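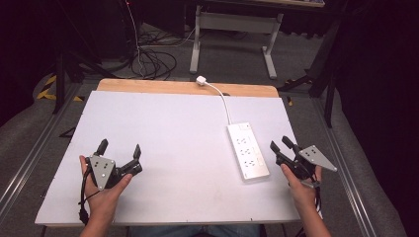 For a long time I believed that a power strip is a thing you buy once and then forget. You put it behind the furniture, it collects dust, and you see it again only when you move to another apartment. This January I changed my mind, and I want to write down what I learned, mostly for myself, and maybe for other people who have too many cords in a small home.

When I came to Pratholm I had one suitcase and one laptop. Now I have a lamp for the desk, a lamp for the plants, a printer I use maybe once in a month, a fan, a kettle in the wrong room and a drawer full of chargers. My room has two wall outlets, and one of them is behind the wardrobe. So of course everything went into the strip under the desk, and then a second strip went into the first strip. I knew this is not allowed. I did it anyway for almost a year.

It was Muireann Ó Gríofa who made me stop. She lived on the floor under mine then, and she came up to borrow the printer. She looked under the desk, she looked at me, and she said, "You have a snake nest in there." In my language we say "a bird nest" for this, but I think the snake is better.

So I took everything out. I recommend to do it in the morning, when the light is good. I pulled each plug and put a small piece of paper tape on the cord, near the plug, with the name: lamp, printer, fan. It sounds like something for very organized people. I am not so organized, but black cords are all the same in the dark under a desk, and I had already two times switched off my computer when I wanted to switch off the fan.

After this I wiped the strips with a dry cloth. I used a soft paintbrush, a new one, for the dust around the sockets. Please do it only when the strip is unplugged from the wall. I don't use spray or a damp cloth there, even if the label of the spray says it is safe for everything.

Then I laid a strip on the table, with its cord stretched out, and I really looked at it for the first time. I think a table is the right place for this. On the floor you look at it from above with your head upside down and you miss things. A white one is nice because you see brown marks around a socket quickly, if there are any. I moved the cord slowly through my fingers from one end to the other to feel if there was a cut or a flat place. The cord of my older strip had a flat place where the desk leg was standing on it, I suppose since the day I moved in. That strip I didn't keep. I carried it to the collection point for electrical waste, and the man there threw it in the box without any ceremony.

The new one I bought at Geraghty, the hardware store near the bridge. The cheapest they had was shorter than I wanted, so I asked, and the woman told me to measure first and to come back. I was a little annoyed, but she was right. I went home and measured from the outlet to the place where I wanted the strip, following the wall and not through the air. It was 700 centimeters if I went behind the wardrobe, and this is too much, so in the end I moved the desk to the other wall. This took 20 minutes and solved half of my problems. I don't know why I never tried it before.

Now the strip lies at the back of the desk and not on the floor. I vacuum the floor without moving anything. The cord goes down in one easy curve, without a knot and without a tight turn at the plug. The kettle went back to the kitchen. The printer is unplugged until somebody needs it.

The chargers were the worst. I had 40 cords in the drawer, and many of them belonged to phones I don't have anymore. I made loose loops, wide as my hand, and closed each one with a strip of cloth from an old shirt. I tried rubber bands earlier, but they become sticky in the summer and then they break. The thick black cords don't want to stay in a loop at all. I let them go in the direction they like and turn with them, and then they are more quiet.

Muireann has moved away, so I sent her a message about the new order under my desk. She answered that she has now three strips in her kitchen and she doesn't want to talk about it.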